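September 23, 2018
By Jomar Lagman

Robotics project report: our visit to the Zuvness open day

For our second project we had to see a robot being taught a real job and write up what we learned. My group went to the open day at the Zuvness workshop, and I enjoyed it far more than I expected to (I filled nine pages of my notebook before lunch).

The day began in the Evangelista room, where an engineer talked us through Fastidow, their project on picking up and moving household things. Instead of writing out every movement in code, a person holds a gripper tool in one hand and does the task, and a camera on the tool records it. The recordings are then used to train the robot arm. They had 2121 recordings when the year started and 3130 by the time we came, so it is growing fast!

After that we got to have a go. I had pictured something like a claw machine at the seaside, but the gripper has two fingers and follows your hand very closely. The hard part is the approach. If you come in crooked, one finger touches first and pushes the thing away from you - I did this twice with a sponge. Our demonstrator told us to slow down, open the fingers wide and line up both tips before closing. Once I did that it went much better.

We also watched the Gustier arm run by itself on the far bench. It picked up a plastic cup, stopped for a moment as if it was thinking, and put it on a shelf. The whole room clapped. It missed the next one completely, and the engineer said misses are useful because they show which recordings are lacking.

What I would like to find out next is how much the lighting matters. Pale things on a pale table are hard to pick out even for me, and I asked whether the robot has the same trouble. The answer was "sometimes", so we are planning a small test of our own in October with coloured card under the objects.

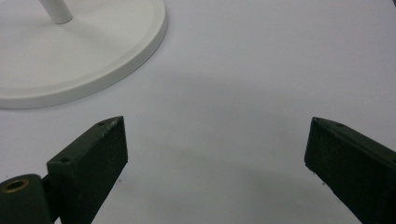 Gripper fingers open over the white tabletop, with the round white base at upper left.

Contact: Jomar Lagman, student projects | Copyright 2018 | Back to top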